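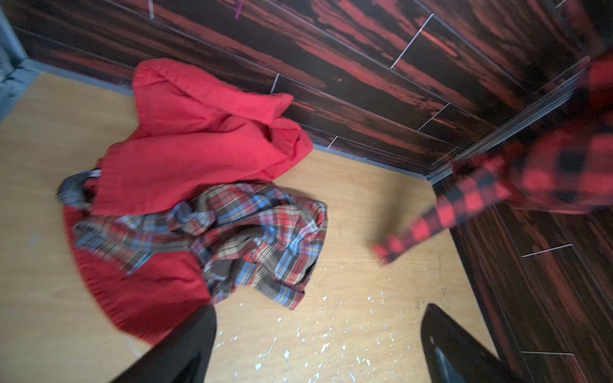 ## Workshop tips: keeping your own clicks out of the numbers

If you run a small shop site from the bench, your own visits can swamp the report. Stormont, my tool-sharpening site, showed 200 sessions in November, and 50 of them were mine.

- Filter out your home IP address first. Check it again after the router restarts — many providers hand out a new one.
- Keep one unfiltered view. A bad filter can't be undone for the days it ran.
- Use a separate browser for editing pages, with the tracking script blocked.
- Tag links in your newsletter, all in lowercase. "Email" and "email" show up as two sources.
- Write changes on a card by the computer: date, page, what you did. Mine has 19 lines on it.
- Compare full weeks only.

Lingyun Fan wrote in to ask about phones. Turn off Wi-Fi and your visit comes from the carrier's address, so the filter misses it. Preview pages on Wi-Fi.

Next month: naming goals so you can still read them a year later.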